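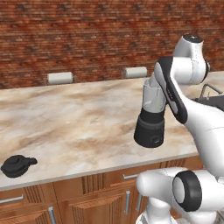 The first thing Yuxi Zeng did when I got to her apartment in Lindport was hand me an apron. I'd told her I was there to talk. "You can talk and roll," she said, and pointed me at a pile of dough.

If you've been to the Saturday-style market down by the Danddale bus station (I still call it that even though it runs most of the week now), you've probably eaten one of her scallion pancakes. You may have stood in the line, too. I've stood in it plenty, usually in the rain, usually telling myself I'd only get one. So when she agreed to sit down with me before the stall reopened for the season on April 11, 2026, I was a little giddy about it!

She grew up over a dry cleaner's in Herncombe, with her parents and her grandmother and, for a while, an uncle who slept in the hallway. Her grandmother did the cooking. "She never taught me anything on purpose," Yuxi told me. "I was just in the way. If you're in the way long enough, somebody gives you a bowl to stir."

I asked when she knew she wanted to cook for a living and she laughed at me. She didn't, she said. She did payroll for 15 years. She liked payroll! She liked the people in her office and she liked having dental. Then the company moved its back office out of state, and she was home with a lot of flour and not much to do.

"I made pancakes for the neighbors. Then one neighbor wanted them for a birthday, and I thought, okay, now I have to charge, this is a lot of scallions."

Her first day at the market she sold six. She remembers every one of the people who bought them, or says she does, and two of them were her cousins. What did she do with the rest of the dough? "Froze it. Ate it. Cried a little. Ate some more." The weather was awful and her griddle kept going out, and she'd set up next to a guy selling kettle corn, so everything she made smelled like sugar.

The person who talked her into coming back was Yutong Su, an old friend from the payroll days who now works the cash box and, from what I could see, runs most everything else. She turned up partway through my visit with two bags of groceries and started putting things in the fridge without saying hello to either of us.

"She wanted to quit after one day," Yutong said, from inside the fridge. "One day! I told her, you don't get to quit till you've had a day with good weather."

The good weather came in October, a warm stretch right at the end of that first season. They ran out before noon. The best day they've ever had was last year, when they sold 614 pancakes, and Yutong has the number written on the inside lid of the cash box. Yuxi's wrists hurt for a week after. I asked if they celebrated. They looked at each other. "We went to bed," Yuxi said.

By this point my own pancake was a mess. You roll the dough flat, brush it with oil, scatter the scallions, roll it up like a rug, coil that into a snail, and flatten the snail. Mine came unsnailed. Yuxi took it from me very kindly and did something quick with the heel of her hand, and it was fine again.

The big secret, which she gave me freely, is hot water. She pours water just off the boil into half the flour, stirs it with chopsticks until it looks shaggy, then adds cold water for the rest. Then she leaves it alone under a damp towel for as long as she can stand to. "People rush it," she said. "The dough fights you, so they add flour, and then it's a cracker." She also salts the scallions late, so they don't weep all over everything. (I've been salting them early my entire life. I went home and sulked.)

There's been talk of a real restaurant. A landlord on Duan Street offered them a corner spot last fall and they went to look at it twice. Yutong liked the big windows. Yuxi liked that it had a bathroom, after so many mornings of borrowing the one at the bus station. But the deposit alone was $2,000, and there'd be the hood to put in and the permits after that, and she kept waking up in the night doing the math.

"I did payroll," she said. "I know what it looks like when a place can't make payroll."

Yutong thinks they should do it anyway. She said so several times while I was there, once with her mouth full. Yuxi says ask her again after the summer.

What she really wants this year is a second griddle, and somebody young to carry it. She's also trying a new one with chives and egg, which I was allowed to taste and which I'll be getting up early for. Get there before eleven if you want one. Bring small bills, too. Yutong asked me to put that in.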